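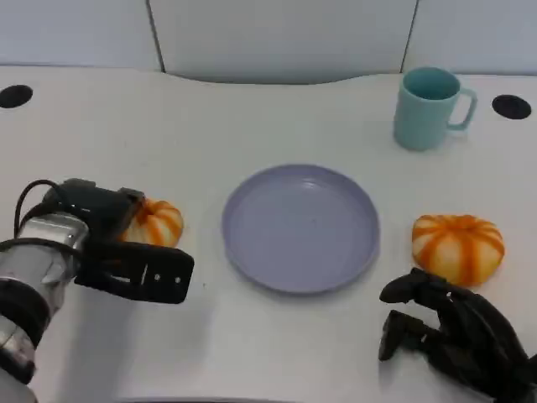 Hendrik Du Plessis remarked, on reading an early draft of this section, that a table is never laid from nothing, and that whatever already stands on it decides where the plate can go. We have kept his remark as the starting point for what follows.

Filed under: Home & Table Studies / Seasonal Objects

4. Ornaments and the place setting

4.1 Seasonal objects at the center of the table

Most writing on table layout treats ornaments as background. The plate is placed first, the cup and cutlery follow, and anything decorative goes into the space left over. Our visits to homes in Kakalstead suggested a different order. Small pumpkins, bowls of nuts and candles were often put out weeks before a given meal and stayed where they were. People then set the plate in relation to them.

Figure 1 gives a simple layout of this kind. A round purple plate lies between two small pumpkins, white with orange stripes, and a teal mug stands farther back on the right, behind one of the pumpkins. The tabletop is white. We call this a flanked setting, meaning that the plate has an ornament close by on each side.

Flanked settings have a practical cost. The space beside the plate is where a fork, knife or napkin would normally go, and a pumpkin, even a small one, takes up that space at the height where a wrist would rest. In the Kakalstead homes, people dealt with this in one of two ways. Some moved the ornaments toward the back edge when the food came out. Others left them alone and laid the cutlery across the plate or on a napkin above it. The second group was larger than we had expected, and several people in it said the table looked unfinished once the ornaments had been moved.

4.2 Position of the cup

The cup was the most mobile item in our notes. With nothing beside the plate, it was usually put down close to the drinking hand. With an ornament on that side, it went behind the ornament – as the mug does in Figure 1 – or over to the other side. A cup placed behind has to be lifted over or around the ornament, and people who sat down to such a setting tended to bring it forward after the first drink and leave it there. Ebony Cosgrove's notes from the Ondusen visits record the same habit with water glasses.

Handle direction mattered less. People turned the handle as they picked the mug up and gave little thought to where it had pointed before.

4.3 Color and clearing

We had supposed that color would affect what was cleared first, with bright plates going before plain ones. Our notes do not support this. Clearing followed reach: the nearest plate went first, then the cup, and the ornaments stayed. In three homes the pumpkins were still on the table in April, by which time they were no longer thought of as seasonal and had simply become part of the table.

Figure 1. A flanked setting: plate between two striped pumpkins, with the mug behind and to the right.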